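About Bultum

Home | What we do | About us | Visiting | Contact

Bultum records people doing ordinary jobs by hand so that robots can be taught to do them. We are based in Wustbridge, on one floor of an old brick building, and we have been here since Dougal Ritchie and Malte Brandes took the lease one November. Dougal came from a packing firm in Limton where he looked after the arms on two lines. Malte wrote control software. Both had spent too long typing in positions for a machine that went wrong as soon as somebody moved the tray.

Our way of working is simple enough to explain. A person holds a gripper in each hand and does the task with it, at a table, at a normal pace. The markers on the grippers let us work out where each one is and how it is turned. Cameras take in the rest. What comes out is a record of the whole movement, which we clean up and hand to the customer for training their own robot.
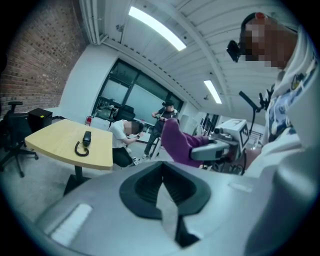 We started with remote control, with the operator at one end of the room and the arm at the other. We still offer it, and for some jobs it is the better choice, mainly where the customer's arm has an awkward reach or the load is heavy. It is slow, though. A new operator needs several days before the recordings are any use, and with hand-held grippers most people are doing usable work by the second morning.

Cloth is the largest part of what we do now. It is hard to describe in numbers and it never lands the same way twice, so showing is quicker than programming. We also do cables, light sorting and putting things into containers. We don't do anything with blades, hot liquids or glass.

There are 11 of us, counting the two who work on the software and hardly ever pick up a gripper. Everybody who records is paid by the hour and not by the number of recordings. We tried it the other way for a short while and the work got hurried. A dropped item is kept in and labelled as a drop.

Our largest job so far was for Meinecke, who wanted folding and picking up from a flat table. We delivered 2,732 recordings, of which 1,017 were done by remote control on their own model of arm and the rest by hand. They came back for a second set with smaller items.
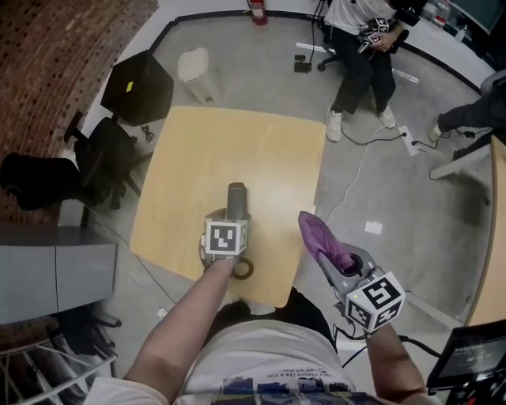

Do your operators need to know anything about robots?

Most of ours didn't when they joined. We look for steady hands and patience, and we teach the rest here, starting with how far the jaws open and how to keep the markers uncovered while you turn your wrist.

Customers are welcome to come and try the grippers for themselves. Please bring the real items you want handled, including the worn or badly made ones. The contact page has the address and directions from the station. Ask for Dougal about visits and prices, and for Malte about file formats.

Page last updated 5/26/22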